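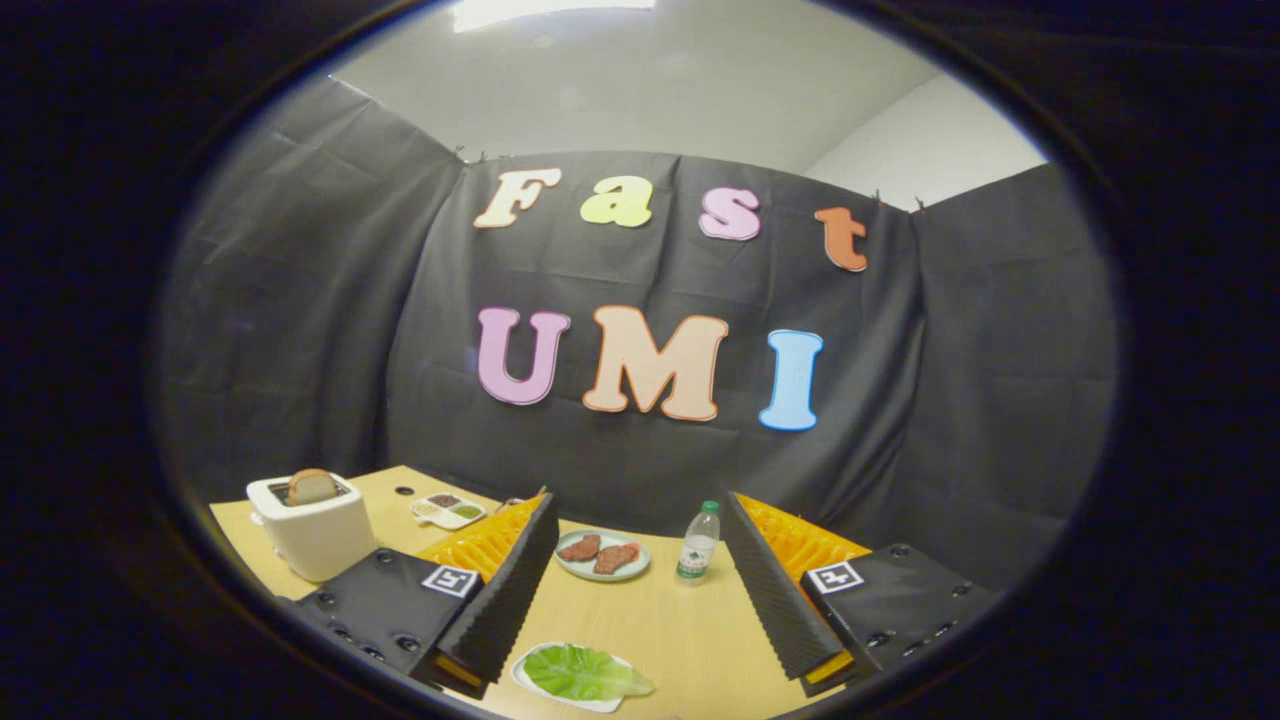
The breakfast table, with toaster, tray, plate and water.

On the Arrangement of a Small Breakfast Table
5 July 2025

Readers who have followed this journal for any length of time will be aware that I do not normally write about breakfast. The subject was raised by a colleague, Senad Karagiannis, after I remarked that I had eaten the same meal at the same table through most of May and had found no cause for complaint. He asked that the arrangement be set down in writing. I have done so below, with the reservation that these are the habits of one household and are not offered as a standard.

The toaster

The toaster stands in the back left corner of the table. It is white, with a rounded, boxy body. I have placed toasters in the middle of tables, on window ledges and, during one regrettable winter, on top of a refrigerator. A back corner remains the most satisfactory position. The front of the table is left for the plate, and a person reaching for the bread does not pass a sleeve over the food.

It is my practice to leave the toast in the slot until the rest of the meal is ready. Toast laid on a plate softens on its underside within a few minutes, and no amount of butter will correct this. Left upright in the toaster, it keeps its edge for somewhat longer. Persons who prefer soft toast may disregard this paragraph.

On the matter of bread, I buy a plain sliced loaf. The bakery on Fatgate sells a seeded one which is superior in every respect except that it sheds, and the crumb tray must then be emptied every other day. I emptied it with great diligence for one week. The plain loaf was restored thereafter.

The plate

The plate is round and of a pale blue-gray. I am attached to this color for breakfast. A white plate makes a modest portion look like a hospital meal, and a dark one hides the crumbs until they are on the cuff of one's shirt.

Two slices of meat are served. This quantity was settled by experience. A third slice was tried in the spring and was left over on most mornings, wrapped, forgotten and later discarded. I lay the slices with a little space between them, as they are easier to lift with a fork than when stacked. They go on the plate last.

The condiment tray

The small white tray with compartments is the item that prompted Mr. Karagiannis's inquiry, and I am bound to report that it is also the item on which we disagree. He holds that condiments belong in their jars, and that decanting them is an affectation. I hold that jars bring their lids, their drips and their knives to the table with them.

The tray sits near the back edge, to the right of the toaster. It takes a little of something dark brown and a little of something green, and the precise contents vary according to what is open. During the summer the green is apt to be whatever the garden has produced in excess. The portions are kept small. A compartment filled to its rim will find its way into the next one, and the two flavors do not always profit from the introduction.

The tray should be rinsed directly after the meal. The corners of the compartments are narrow, and dried sauce in a narrow corner requires a brush. I use an old toothbrush that is kept for this purpose and is clearly marked.

The water

A small bottle of water with a green cap stands to the right of the plate. I am right-handed, and a bottle on the left leads to reaching across the food. A glass would be more gracious, and my late aunt would certainly have said so. A bottle with a cap, however, may be knocked over without consequence, and I have a long record in this area.

The table

The table itself is light wood, of a warm yellowish tone, and has a small round hole near the back, just to the left of the tray. I have come to regard such a hole as a convenience, suitable for passing a cord through when a cord must be passed. It should not be covered with a saucer. A saucer set over a hole will sooner or later be lifted by someone expecting to find something beneath it.

For daily care I use a cloth wrung out until nearly dry, then a second cloth. Water left standing on light wood makes a ring, and rings on light wood are visible from the doorway. I purchased a tin of Sindora table wax for this reason and have so far used it twice. The surface felt pleasant afterward — rather slippery for the first day — and I expect to repeat the treatment in the autumn.

Order of preparation

For those who requested the sequence in brief: the tray is filled first and the water set out. The bread is put down to toast. The meat is then placed on the plate, and the toast is collected from the slot as one sits. The whole takes some 5 minutes, excluding the search for the clean fork.

I have received two letters asking whether an egg might be added. It might. An egg requires a pan, and a pan requires attention and subsequent washing, and I have therefore kept eggs for mornings with no appointments. A reader also asked for my view on toasting from frozen. I do it often in hot weather, at one setting higher, and have noticed no great difference.

Correspondence concerning jam should be held for the present. A separate entry on that subject is in preparation.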